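Posting snacks abroad: customs form and melting

Posted by Kaede Tsuchiya, 2022-07-26
4 comments | 2 shares

I want to send a box of sweets and crisps from Sultport to my cousin in Suksawat. The parcel can't go over 800 g at the rate I've paid for. Do I have to list every item on the form, or will "snacks" do? And does chocolate survive the trip?

Boonsong Chareonsuk
List them by type, with a weight and value for each. I wrote "food" once and it sat in the Plornava depot for up to 60 days. Keep everything in its original wrapper and leave out anything with meat in it. 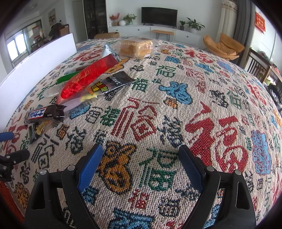 Snacks on the tablecloth, chocolate bar at the left.

Chocolate is a gamble in summer. I put mine in a zip bag so that if it melts it doesn't ruin the rest. In December it has always got there fine.

basine_post
just send it tracked, never had a problem

Related
Can I post homemade jam?
Cheapest small parcel rate from Sultport
What counts as a gift on a customs form?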